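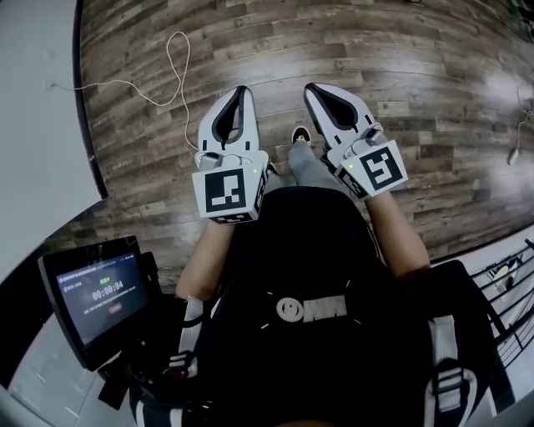

# Insulating between joists with a shallow void – wood fibre or mineral wool?

**whitelaw_l** – 2022-05-16

Terraced house in Trusby, solid brick walls, suspended timber ground floor at the front and a concrete slab at the back where the kitchen was extended. The front two rooms are cold from October onwards and the draught through the boards is strong enough to lift the edge of a rug.

Void is shallow. I measured 332 mm from the underside of the joists to the oversite at the bay and slightly less towards the party wall, so working from below is out. Boards will have to come up.

Two options priced so far:

1. Mineral wool between the joists, held up on a breather membrane draped over them, airtight layer on top, boards back down.
2. Zikberg flexible wood fibre batts, same arrangement.

Lockyer (the merchant on the ring road) quoted £1,260 for the wood fibre including membrane and tape. Mineral wool comes in at well under half of that. Both would fill the full joist depth.

Questions:

- Is there any technical case for the wood fibre in a floor, or is it only worth the money in walls and roofs?
- Membrane under, membrane over, or both?
- Two of the airbricks at the front are old clay ones with very small openings. Replace now or leave?

Lindsay Whitelaw

---

**joistandjust**

Mineral wool. The conductivity figures are close enough that you won't measure the difference in a floor. What you will notice is the airtightness, so put the money into tape and take your time on the perimeter.

Both membranes. The lower one stops wind from the void blowing through the insulation, the upper one stops room air going down. They do separate jobs and should have different vapour resistances: lower one very open, upper one a vapour control layer.

Airbricks: replace. Clay ones of that age often have a free area that is a fraction of what a modern plastic one gives.

---

**r_bhatt**

> The conductivity figures are close enough that you won't measure the difference in a floor.

Agreed on conductivity, less so on the conclusion. Joists above a shallow void get colder once they're insulated between, as the heat from the room no longer reaches the void. Their moisture content goes up over winter. Wood fibre can take up some moisture and release it, mineral wool can't. In a deep, well ventilated void I wouldn't care. At 332 mm with clay airbricks I would.

The other practical point is fit. Wood fibre batts cut slightly oversize will hold themselves by friction between joists, and they stay put. Mineral wool relies entirely on the membrane or netting. If the membrane sags you get a gap under the boards and air moves in it.

Ravindra Bhatt

---

**joistandjust**

If the membrane sags it was fitted badly. Staple it to the sides of the joists as well as over the tops and it has nowhere to go.

On buffering: the joist ends are what rot, and they rot from the wall they're built into. A bit of storage capacity in a batt next to the joist does very little for a bearing end sitting in wet brick.

---

**r_bhatt**

No argument about the ends. I've never claimed the insulation protects them. The mid-span is also at higher humidity than it was before, and that's where the batt is in contact for the whole length. I've had pin readings from both types in my own place over several winters. The wood fibre bays peak lower and come down sooner in spring. The difference isn't large.

---

**tallowfield**

How much lower? "Isn't large" could mean anything.

---

**r_bhatt**

Worst case one to two percentage points in March, which is when mine peak. Same side of the house, same joists, resistance meter with insulated pins left in place. Not a controlled trial and the mineral wool bays are nearer the corner.

---

**tallowfield**

Then it could as easily be the corner.

---

**r_bhatt**

It could. I said what it is.

---

**whitelaw_l**

Useful, thank you. Some more detail, as it seems to matter.

Lifted three boards by the bay this morning. Oversite is bare earth with rubble, dry to the touch. Joists are sound where I can reach them with a bradawl. They run front to back and rest on a sleeper wall halfway, with slate under the wall plate. At the front wall the ends go into the brickwork and I can't see a damp-proof course below them. Outside ground level at that point is higher than I'd like – the path was relaid by a previous owner and sits two courses below the airbricks.

Meter reads 15% mid-span and 19% at the front ends.

---

**joistandjust**

There you are. Sort the path before you buy any insulation.

19% in May at the ends is borderline and it'll be higher in late winter. Lower the path or cut a gravel channel along the wall so rain isn't splashing back onto the brick. Check the downpipe and gulley too.

---

**mossopp**

Seconding the path. Our survey found two joist ends gone under the bay, and the cause was a cracked gulley. The neighbours have the same floor and the same age of timber with no trouble at all.

On the insulation question, we used Sullberg netting and mineral wool, no lower membrane, because the builder said it needed to breathe. It was a mistake. On a windy day you could feel the cold come straight through. We had half of it up again the following year.

---

**quoin_and_son**

Netting with no wind barrier is still common and it's poor practice. Air moving through fibrous insulation takes a good part of its performance away. The "needs to breathe" line confuses vapour with air. A breather membrane lets vapour through and stops wind, and that's what you want underneath.

For the ends: leave the last bit of each bay by the external wall until you've decided about the ground level. If you do insulate there, use something vapour open and don't foam it. I've taken out a lot of expanding foam from around joist ends and the timber behind it is usually the worst in the house.

---

**tallowfield**

Would you leave the perimeter uninsulated altogether? I've seen that suggested, and the cold strip along the skirting seems a high price.

---

**quoin_and_son**

No. Insulate it, keep it vapour open, seal the upper layer to the wall properly. The leak between the last board and the wall is the worst one in most of these floors. Take the skirting off, bring the membrane up the wall behind it and bed it in a sealant that stays flexible. Parge the wall first if it's bare brick behind the skirting, otherwise the air just goes round through the mortar joints.

---

**whitelaw_l**

Skirting is original and nailed into timber grounds. Expect some of it to split. Is it worth taking off, or can I seal to the bottom edge?

---

**joistandjust**

Take it off. Long pry bar, a thin board behind it to protect the plaster, start at an internal corner. Number the backs.

---

**mossopp**

We sealed to the bottom edge on one side of the room and behind the skirting on the other. Smoke pen shows leakage on the first and almost none on the second.

---

**fenwyke**

Contrary view. You've got a shallow void, built-in ends, high ground outside and no visible damp-proof course. I'd leave the joists alone, lay a decent airtight membrane over the existing boards, and put a thin rigid wood fibre board and a new finished floor on top. You lose some height and the doors need trimming, but the timber stays nearer room temperature on its upper side and nothing is packed round it.

---

**quoin_and_son**

The timber doesn't stay warmer if you insulate above it. The whole joist is then on the cold side of the insulation. Between the joists at least the top edge is in contact with a warm deck.

---

**fenwyke**

With a thin layer, the heat loss through it is still enough to matter. I wouldn't do it with 50 mm. Something like half that, and accept a worse U-value.

---

**quoin_and_son**

Then the benefit is nearly all from the airtight layer, and you could lay that under the boards without raising the floor.

---

**fenwyke**

Under the boards means lifting all of them. Over the boards is a weekend.

---

**r_bhatt**

Both fair. With the stairs landing in that hallway I'd be wary of raising the floor. It changes the height of the bottom riser and building control will have a view.

---

**whitelaw_l**

Stairs do land in the hall, so raising it is out there. Could do it in the front room only but I'd rather not have a step at the door.

Current plan:

- Gravel channel along the front, path cut back to suit.
- Swap the clay airbricks for plastic ones with telescopic sleeves, and add one more in the bay. More than 5 in total across the front and rear, as the rear ones are ducted under the slab.
- Leave it through the winter, take readings at the same points in March.
- If the ends are staying below 20%, go ahead with membrane, batts and upper layer.

Undecided on the batts. Lockyer will hold the quote for a month, so I'd be ordering at a new price anyway.

---

**joistandjust**

Check that the ducts under the slab are clear before you count them. Plenty are full of rubble. A drain camera on a rod will tell you, or hold a smoke pen at the inside end when it's windy.

---

**tallowfield**

And log the outside conditions with the readings. A single number in March after a dry fortnight won't tell you much.

---

**whitelaw_l**

Will do both. One duct so far, the left-hand one, and it has a half brick in it about an arm's length in. Can move it but can't get hold of it.

---

**mossopp**

Drain rod with the worm screw on the end, from the outside. Turn clockwise only or you'll leave the rod in there as well.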